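Student Projects / Work and Technology

3rd January, by Meriem Shawky

Our group picked the packing room at Bouazza, a produce firm in Ulldale, mostly because the bus stops outside it. Adel Benkirane handled the interviews and I handled the timings, which means he got offered tea and I got a stool by the door.

Bouazza sells mixed bags of fruit and vegetables to offices. Until October the bags were filled by eight packers at two long benches. Then the firm leased a robot arm from Pislow, and two of the eight were moved to what the rota calls "cell support." Cell support means standing next to the arm.

On the day we measured, the room turned out 901 bags. The arm's share was smaller than the sales brochure had led the manager to hope, and larger than the packers had led us to expect. It's steady with anything round. Leeks were taken off its list in the first week and the word is still said with some feeling.

What changed for people was less the amount of work than the kind. The packers used to talk across the bench all shift. The two on cell support now face a screen, and one told Adel that she misses arguing about television more than she misses the lifting. Her back is better, though, and she said so twice. The other has become the person everybody fetches when the arm stops, a job with no title and, so far, no extra pay. He has asked about both. The manager described this as "an ongoing conversation." He described it as having asked.

Training was 20 minutes long. Most of it covered the stop button.

We had planned to compare Bouazza with a second site in Firville, but they never wrote back, so our findings rest on one room and shouldn't be stretched much past its door. We'd still suggest that the support job be written down properly, with a pay grade, and that the two packers rotate with the bench so they get their arguments back.

Related projects
Night buses and shift work in Firville
Who fixes the self-checkout?
A term in the school kitchen
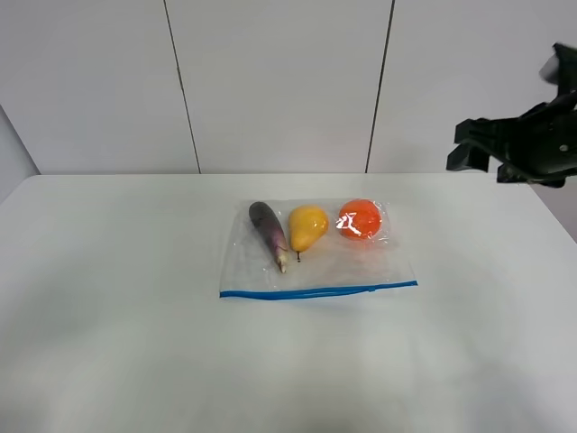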